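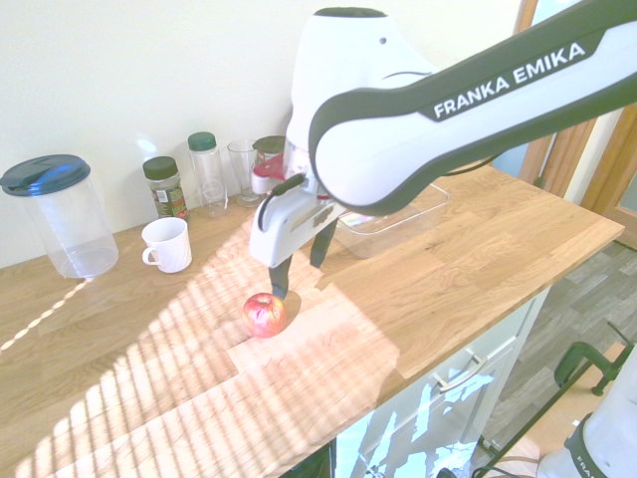

Grakumon Kitchen Kit: Your Questions

What do I get?
Our pick-up software, the printed guide and 20 practice tasks, starting with a single piece of fruit. Those first grabs are so much fun!

Is the arm included?
No, you bring your own. The kit costs $994.

Do I need a lab?
Not at all! A normal kitchen counter is great, and mugs, jars and tubs make good practice.

How long is setup?
Almost 9 hours the first time, mostly calibration (take breaks!).

Where do you ship from?
Wendirthorpe. Orders go out twice a week.

Last updated September 18, 2018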